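[zinent-users] Re: Left bud dead again after a night in the case
From: Jarrah Doolan
Date: 10/21/25
List: zinent-users (earbuds, cases, small things that roll under the couch)

Hello all,

Going back to the long message from September, which I have been meaning to answer properly and have instead been carrying around in my drafts like a parking ticket. Quoting the relevant parts and trimming the rest, including the poem.

> I have had the white and gold ones for 6 months. Every morning the right
> bud is at full charge and the left one is flat, or it has disconnected
> itself from the phone and wants to be introduced all over again. I have
> reset them. I have reset the phone. I have updated everything that
> offered to be updated.

You can stop resetting things. I did the reset dance for most of a summer and all I got out of it was a phone with 3 entries for the same pair of earbuds, each claiming to be the real one.

A flat bud next to a full one, out of the same case, on the same night, is nearly always a contact problem. The bud is in the slot but it isn't touching what it needs to touch. It then spends the night believing it is out in the world, looking for your phone, and by breakfast it has worn itself out. The disconnecting is the same complaint in a different hat. If the case never tells the bud it has been put away, the bud has no reason to behave as if it's been taken out again.

> The case closes fine, so I assume the bud is seated. Is there a way to
> tell if it isn't?

The lid closing means nothing. The lid on mine will close over a bud that is a good bit proud of where it should be. I have also closed it over a crumb, and on one occasion over a folded receipt for 205 staples, which I had apparently filed there.

What I do is put the bud in, leave the lid open, and press the round part with one fingertip. If it moves at all, it wasn't home. Mine have a weak magnet on the left side, or a lazy one, and the bud likes to perch. Then look at the battery screen on the phone before you close up. Each bud should show as charging. If only one does, you have your answer and didn't need to sleep on it.

> Someone here said to clean the contacts with a pencil eraser. Someone
> else said that person was a menace. Please advise.

I was the second someone, and I stand by it. Erasers shed. You end up with the same dirt plus eraser. The plating on those little pins is thin, too, and I'd like mine to still be there next year.

My own routine, for what it's worth:

Take both buds out and put them on something with an edge, such as a tray or a plate. I say this as a man who has moved a refrigerator.

Tip the case upside down and tap it. Be prepared to be disappointed in yourself.

Dry cotton swab first, twisted down to a point, into the bottom of each slot. Go gently around the pins, they are sprung and they bend.

If the swab comes out gray, a second swab with a very small amount of rubbing alcohol on it. Damp, never dripping. Then leave the lid up until everything is dry. I give it as long as it takes to drink a coffee and read this list, and some weeks that's two coffees.

Wipe the metal dots on the buds as well. People skip this, then write to the list.

> Also, do the ear tips matter? I swapped mine for the bigger ones.

Yes! That should have been in your first sentence. Bigger tips are the classic way to hold a bud up out of its slot. I bought a bag of the Losik foam ones, which are very comfortable, and not one of them fits in the case without a fight. The left slot on mine seems to be a hair tighter than the right, so the left bud lost every time. I now pull the foam ones off at night, and you can imagine how many I still own.

Try one night with the original tips and change nothing else. If the left bud is full in the morning, you've found it, and you can choose between your ears and your battery.
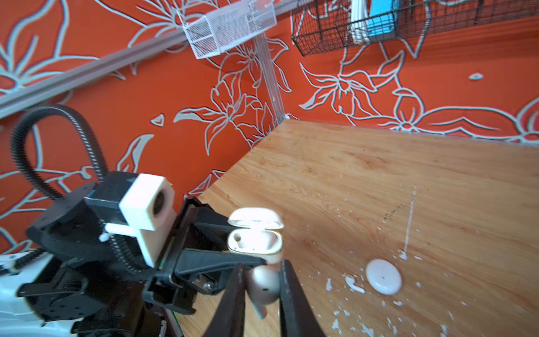

The other thing I'd check is whether the left bud is at fault or the left slot is. You can't swap left and right in this case, the shapes won't have it, but you can borrow. If anyone near you has the same model, put your left bud in their case for a night. Mine charged happily in a stranger's case at the Drendavgate swap table, which was hurtful but told me what I needed to know. I replaced the case and kept the buds.

On replacement cases: Ha still lists the empty case as a spare part, part number 1090, under accessories, on a page that looks as if it was last visited by the person who made it. Mine came in a box large enough for boots. It will need to be paired with the buds you already have. Put both in, lid open, hold the button until the light changes, and don't wander off to make toast, it times out. The leaflet says to hold the button "until ready," and I've got nothing to add to that.

Before you spend the money, though, do the tips test and the swab. Quite a lot of the dead cases that come through the swap table turn out to be full of pocket.

> Last thing. I keep losing the whole case. Has anyone tried putting a
> tracker on it?

I have, with mixed results. A round one stuck to the back of the case works until you want the case to lie flat, and after that it rocks on the desk like a small boat. It also makes the thing too fat for the coin pocket, where it had lived safely for a year. What I have settled on is a little zip pouch, tracker at the bottom, case on top. I have lost the pouch twice and found it twice, both times in the jacket I was wearing.

The tracker will tell you where the case is. It has no opinion about where the left bud is – for that there is still only the flashlight and the floor.

Let us know how the tips test goes. And if the bud still comes up flat with the small tips and a clean slot, tell me what the phone shows with the lid open, left and right separately, and whether the case light comes on when you drop in the left one by itself. I'll look at my old case again too, it's in a drawer here somewhere with the foam tips.

Jarrah

--
To unsubscribe, send a blank message with the word "unsubscribe" in the subject line. Please don't send it to the whole list.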